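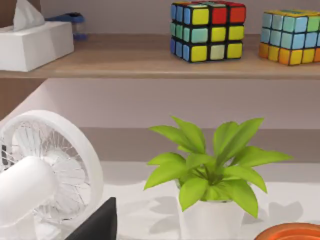
a prateleira, com os dois cubos e a caixa de lenços

namaddale
Pessoal, voltei pro cubo em setembro depois de anos parado e travei nos 80 segundos. Uso o método de camadas, decorei tudo num fim de semana e agora não baixa de jeito nenhum! Vale partir pro CFOP já?

drodska
Vale sim, mas começa pelo F2L intuitivo. Fiz 200 resoluções só treinando isso e caí pra 50 e pouco.

ShabnamSoomro
Discordo, drodska. Com 80 dá pra melhorar muito só na cruz. Eu planejava a cruz inteira na inspeção antes de mexer em algoritmo novo, e foi aí que rendeu.

drodska
Cruz todo mundo treina junto, ué. Ficar meses no método básico só cria vício.

somboon_77
Lubrificou as peças? O meu travava demais, 2 gotas e mudou outra coisa.

namaddale
Não lubrifiquei, vou ver isso. Segunda começo pela cruz e depois conto o tempo aqui, valeu!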